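Questions about the Jadville Tool and Home Goods Library, last updated 28 September 2022.

## Who can join?

Anyone 18 or older who lives or works in Jadville or Gurnitz. Bring a photo ID and one piece of mail with your address. If you work here but live elsewhere, a pay stub is fine.

## What does it cost?

Membership is free. Late items are charged a dollar a day up to the price of replacing them. We don't take deposits except on the tile saw and the two carpet cleaners.

## How many things do you have?

The catalog lists 2,722 items. Of those, 952 are hand tools. The rest is kitchen equipment, lamps and fans, camping gear, sewing machines and yard tools.

## How long can I keep something?

Two weeks for most items, three days for power tools. You can renew once by phone or at the desk, unless another member has a hold on it.

## Can I reserve an item ahead of time?

Yes, up to 30 days out. Holds are kept for two days and then go back on the shelf. Canopies and folding tables for June weekends go fast — put your name down in May.

## Where do I return things?

At the Kravchuk Street desk during open hours. The Bostivov branch takes hand tools only. Please don't leave anything outside the door.

## Do you lend lamps and other small electrical items?

Yes. Desk lamps, floor lamps, box fans and space heaters (October through April). Wrap the cord loosely when you bring one back, and tell the desk if a plug or switch feels wrong. Bulbs are not included.

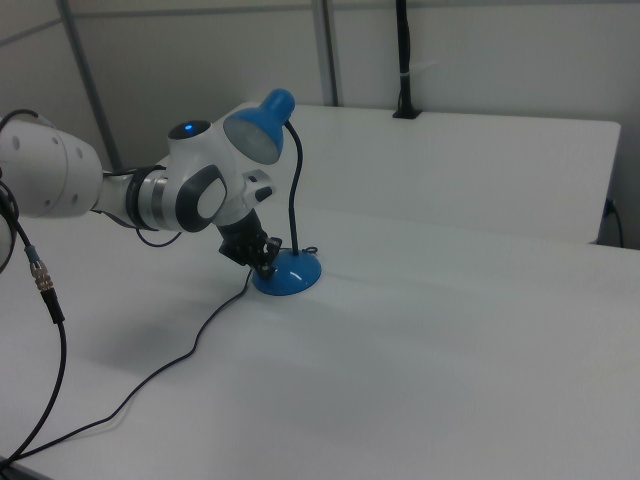 *Small blue desk lamp on a white tabletop.*

## What if I break something?

Tell us. Normal wear is our problem. If it was dropped or left in the rain, we'll ask you to pay for the repair. Don't try to fix it yourself.

## Do you take donations?

Clean, working items only, with the manual if you have it. No mattresses, car seats or gas-powered tools. Ask for Fedir Panasiuk at the desk before you load the car — storage is tight and he may say no to larger pieces.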